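Forum Maison et entretien > Lavage du linge
Sujet : Odeur de moisi dans le tambour, vinaigre ou pas ?

Fliseck
Bonjour à tous. Machine achetée en février, et déjà une odeur de renfermé sur les serviettes. Je lave presque tout à 30 degrés avec de la lessive liquide. J'ai passé du vinaigre blanc deux fois, l'odeur revient au bout de quelques jours. Vous faites comment ?

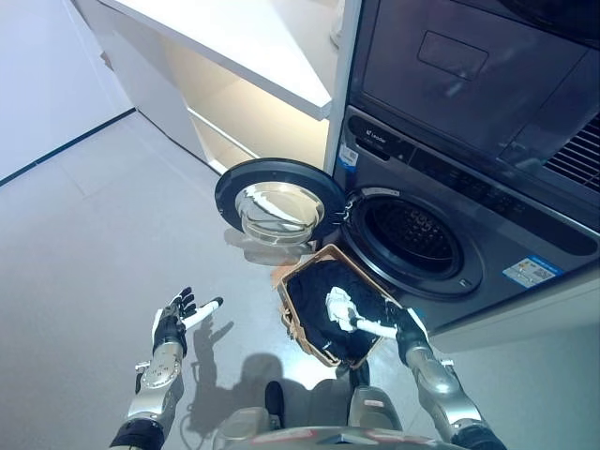 Zurkerier
Le lavage à 30 tout le temps, c'est la cause classique. La graisse et la lessive restent dans la cuve. Laisse le hublot grand ouvert entre deux lessives, comme sur la photo, et essuie le joint gris autour du tambour, surtout dans le pli du bas. Ensuite un cycle coton à 90 à vide une fois par mois. Pour le vinaigre, j'éviterais, ça finit par attaquer le caoutchouc.

Aksoy
Pas d'accord pour le vinaigre. J'en mets un demi-verre à chaque rinçage depuis des années et mon joint est d'origine. Par contre la lessive liquide, oui, à arrêter. La poudre encrasse moins si on la dose correctement.

Zurkerier
Un demi-verre dilué, peut-être. Les gens qui versent un litre pur dans le tambour, c'est autre chose. J'ai changé mon joint, 113 euros avec la main-d'œuvre.

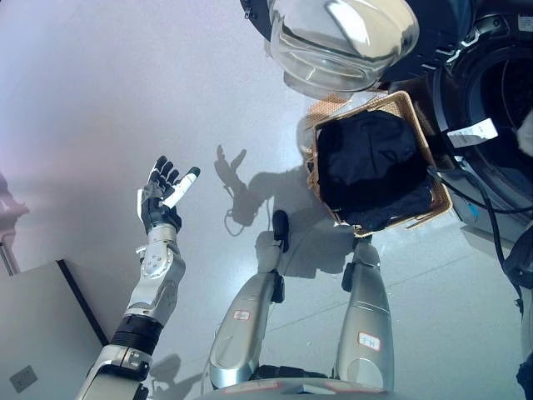
Posté par Canan Çınar, le 23 avril 2025
Membre, 404 messages

Personne n'a parlé du filtre de vidange. Chez moi l'odeur venait de là, il y avait une chaussette d'enfant et une eau noire. Prévoyez une bassine plate et coupez le courant avant de dévisser. Regardez aussi le bac à lessive, il se retire entièrement sur la plupart des modèles.

Fliseck
Merci. Filtre jamais ouvert, je m'en occupe samedi. Je passe à la poudre aussi.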